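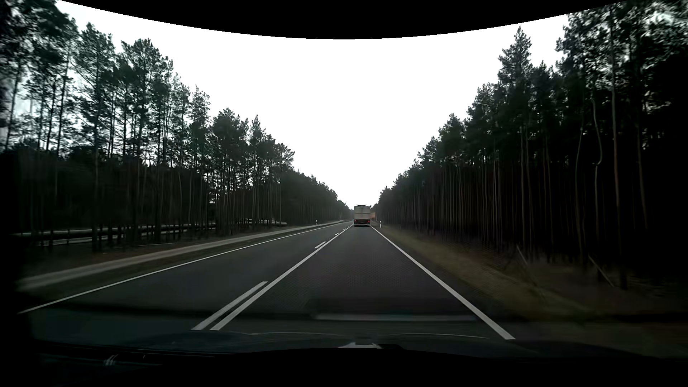

Shabnam Talpur wants to know why I keep going on about audiobooks when I've got two shelves of proper books at home that I haven't opened. She put it under my last post, quite politely, and added that in her view listening is what you do to a book when you can't be bothered with it.

Home | About | Reading list | Archive | Get in touch

Posted in November by Thanakorn Yimyam

Well, Shabnam, I've been stewing on that all week, mostly while listening to an audiobook, so let me have a go at it.

I came to them late. My dad had a box of cassettes when I was small, sea stories mainly, read by a man who sounded as if he had a boiled sweet tucked in one cheek, and I thought they were the dullest thing on earth. Then four years ago I took the job in Ulen and stayed living in Braton, and suddenly I had 38 miles each way with nothing but the radio. I like the radio! But there's only so much traffic news you can hear about roads you aren't on.

The first one I tried was a great fat Victorian novel that I'd given up on three times in print. I always got stuck at the same place, a dinner party with far too many cousins. Out loud, the cousins were suddenly different people. One was wheezy, one was a terrible snob, and the youngest said everything as if she was about to giggle. I sailed through the dinner party and sat outside the house with the engine off to hear the end of the chapter, and my tea was stone cold when I got in. I finished the whole book in just under a month. The paperback is 987 pages and I can tell you I'd never have got there with my eyes.

So is that cheating? I don't see how it can be. I know what happened, I know who married whom, I cried at the bit with the letter (on a roundabout, not ideal). I couldn't tell you how half the names are spelled, I'll give you that. I spent weeks thinking one of the villages was called Saint Ollies, and it's nothing of the kind.

There are things that don't work. Anything with footnotes is murder. I tried a history of salt where the reader stopped every few sentences to say "note" and then "end note", and by the second evening I was shouting at him. Cookery books, no. Poetry I go back and forth on — a single poem is lovely, but they don't leave enough of a gap before the next one, and I end up with a sort of poem soup. And I can't do thrillers on the way home in winter. I had one going last January and I checked the back seat twice between Godoy and the turning for our road.

The reader matters more than the book, I think. I've dropped novels I was dying to read after five minutes of somebody's breathy whisper, and I've listened to eleven hours on the building of canals because the woman reading it sounded so pleased about locks. If I like a voice I'll go and look up everything else that person has read, which is how I've ended up knowing a fair bit about beekeeping and the rules of croquet.

People always ask about speed. I leave it alone. My sister has hers turned up so fast it sounds like a row between squirrels, and she gets through 64 books a year that way and is very proud of it, but I couldn't tell you she enjoys any of them. I quite like a slow reader. If he wants to take a breath before the murderer's name, let him.

Now, the two shelves. Yes, all right. They're by the stairs and I walk past them every night. Some of them were presents and some I bought in the Ellent bookshop on days when I only went in to get out of the rain. I do still read on paper, in bed, a few pages before I drop the thing on my nose. It's a different sort of reading and I wouldn't want to lose it, I go back over sentences, I flick ahead to see how long the chapter is. You can't do that with your ears, or you can but it's a fiddle and you always overshoot.

What I've started doing is having the same book both ways. I listen on the road and then find my place on paper at night. It took a bit of getting used to (I kept reading chapters I'd already heard and wondering why it was all so familiar) but now I rather love it, and the voices come along with me to bed, wheezy cousin and all.

I'm halfway through a very long one about a lighthouse family at the moment. Nine hours left. If anyone has a suggestion for after that, put it in the comments, and please tell me who reads it. Shabnam, you can pick one too, and I'll take one off the stairs in return.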